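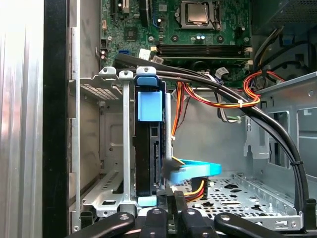

Page last changed: October 9, 2018

The drive

Bernadette Ambrose had kept the computer under the stairs since February. Her brother's letters were on it, she said, and she wanted them off before the move to Oltbridge.

Senyo took the side off and put the screws in a saucer.

"Which bit is it?" she asked.

"The black one with the blue handle."

She bent down to look. She had expected something bigger.

"He wrote every night for 11 years," she said. "Would it all fit in there?"

"Easily. You could get 200 of him in there."

She thought about that and didn't like it much. She went to put the kettle on. When she came back he had one hand inside the case and was waiting.

"I can stop if you want," he said.

"Did I say stop?"

"No."

"Mind the wires, then," she said, and held the torch for him.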